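Speaker notes - Good practice for two-arm bench cells
Soltmont session, after the coffee break, 2 pm slot

Slide 1. Title. Say who I am, say the rules come from the Nundora bench group and were drafted with Rizal Saragih. Questions at the end, please.

Slide 2. Scope. Two arms, one table, one operator within reach. Not mobile units, not fenced cells. Our rule sheet has 13 items. I will cover the four that get broken most.

Slide 3. Rule 2, table state. The start layout is written down before the run and checked by a second person. In our November review we read back 273 run logs. The commonest entry was "layout as before", with no reference to which layout. Pause here, let them read the log extract.

Slide 4. Rule 5, the idle arm. If a task needs one arm, the other has a defined parking pose, clear of the work and clear of the first arm's path. It stays powered and it stays inside the stop circuit. Harvey Desjardins will object that parking costs cycle time. Answer: around 2 seconds per run at Tedov, accepted.

Slide 5. Rule 8, flexible items. Cables, straps, hoses. Speed limit applies from the approach, not from contact. No lift above box height until the operator has confirmed that only the intended item is held. Loops catch on fingers and on lid edges.

Slide 6. Bench photo. Leave it up while going through rules 5 and 8 again.

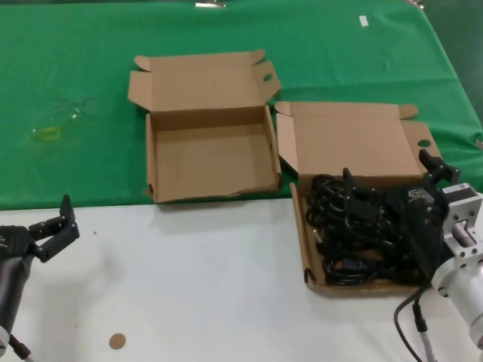
Fig. 1. Right gripper over the box of black cables; left arm empty, away from both boxes.

Point to the lids: folded back, so they count as obstacles and go in the layout record. Point to the arm cables: rule 11, routing to be checked through the full reach, both sides. Ask the room what else they would log. Someone should mention the small cardboard disc on the white tabletop. Rule 2 again - loose bits are listed or removed.

Slide 7. Sign-off sheet, Dahlgren version. One page, 100 mm margin at the foot for remarks. Copies by the door.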